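About Poneck

Poneck makes and sells small household sorting and storage goods: trays, tubs, drawer inserts and the bits that go between them. We started in March in a rented unit behind a tile shop and moved to our present workshop on Akum Street two years later. There are 16 of us now, counting the two who work Saturdays.

The company was set up by Thaddäus Gasser and Priit Paju. Thaddäus had spent most of his working life buying kitchen goods for a department store. Priit ran a packing room. Both had the same complaint, that storage products were designed to look good on a shelf with nothing in them. They wanted to sell containers that had been tried with real contents by people who had to put things in and take them out again.

Our first product was a shallow drawer insert called the Bouvier. It is still in the catalog, with deeper corners than it had at the start. The range now runs to 103 items. Most are plain. We offer few colors, and we keep replacement parts for anything we have sold, including the lines we have stopped making.

How we try things out

Every container we consider goes to the sorting table before it goes anywhere else. We fill it, empty it and move the contents to something else. We use ordinary loose objects for this, often balls, as a round thing shows up a bad tray quickly. It rolls to the low side, it sticks in a corner that is too tight, or it climbs out over a rim that is too low. Clear containers get the same treatment as colored ones. Customers ask for clear when they want to see what they have left, and for a bright color when the tray has to be found in a hurry.

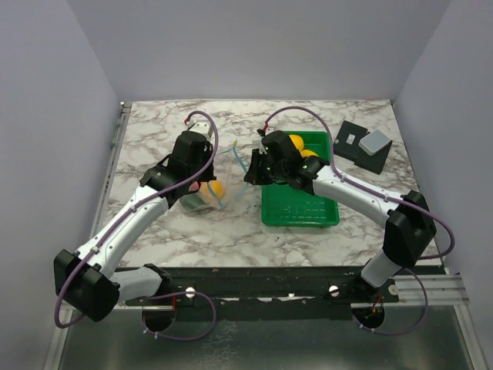 Green slotted tray and clear container on the sorting table, with yellow-orange balls in both.

We write up each trial on a single sheet, and the sheet stays with the product file. If a tray fails, the sheet says where and how. Priit reads all of them. Some designs have come back to the table four or five times, and a few have been dropped after the first afternoon.

Slotted bottoms came out of this work. Our early trays were solid, and crumbs and grit collected under whatever was kept in them. The slotted version can be rinsed under a tap and lifted out of a drawer without bringing the dirt along. We now make both kinds, and the solid one is still the better choice for small screws and beads.

Who we sell to

Most of our orders come from households, through the website. We also supply nursery schools, craft rooms and repair shops. Our largest regular customer is Parkusura, a chain of hobby stores, which takes 375 trays at a time. The smallest order we accept is one.

Visiting us

The front room at Akum Street is open to the public on weekday mornings. It has 640 square feet of shelving with the full range out of its packaging, and you are welcome to bring whatever it is you need to store and try it for size. Parking is at the rear. The front room will be closed on 8th September for stocktaking. Orders placed on the website that day will ship the following morning.

For replacement parts, please have the number molded into the underside of your tray ready when you call or write.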